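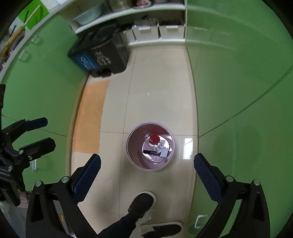 Atel Open Wastebasket, Round
Supplied by Hivside Contract Supplies
Page last revised August 20, 2007

General
The Atel is an open-top floor wastebasket for light, dry waste in galley kitchens, tea points, print rooms and similar narrow spaces. It has a round body and a smooth rim. There is no lid, pedal or inner bucket. It is supplied singly or in cartons of two.

The model is intended as a secondary bin. It takes bottles, wrappers and paper during the day and is emptied into a larger lidded or pedal bin elsewhere in the room. It is not suitable for food waste, liquids or hot ash.

Colour
Lavender-pink is the stock colour. Stone and mid-grey are made to order and carry a longer lead time. Shade may vary slightly between batches, so quantities for one site should be ordered together.

Liners
Use with a clear plastic liner. Clear liners allow the contents to be checked before the bag is tied, which helps where bottles are separated from general waste. A bottle with its cap on or a ball of paper can be picked out by hand without lifting the liner.

Fit the liner as follows:
Open the bag fully and lower it to the base.
Press out trapped air with the flat of the hand.
Fold the surplus evenly over the rim.
Draw the slack to one side and knot it under the fold.

Liners are sold in rolls of 44, order code Zuklow 104. The older Zuklow liner is slightly narrower and tends to slip off the rim when the bin is half full - remaining stock should be used on the desk-side models only.

Placing
Stand the bin on a level hard floor. Ceramic tile, vinyl and sealed concrete are all suitable. On polished tile the bin can slide if knocked with a foot, and a set of adhesive base pads is available separately. Do not stand it half on and half off a floor mat.

In a room with cabinets along the wall, check that lower doors open clear of the bin before settling on a position. Where a pedal bin stands at the end of the room, leave the floor in front of the pedal free.

Cleaning
Remove the liner and wipe the inside with warm water and a mild detergent. Dry before relining. Do not use solvent cleaners or abrasive pads, which dull the rim. Adhesive labels should be soaked off, not scraped.

Recycling use
The Atel has no moulded symbol. Sites that want one stream kept apart may prefer the Amegashie pedal bin, which has a front panel for a printed label. The two are often ordered together.

Ordering
Minimum order is 2 cartons. Mixed colours are accepted above that quantity. Made-to-order colours requested now will be dispatched in November. Base pads and liners are invoiced as separate lines - please quote the codes in full.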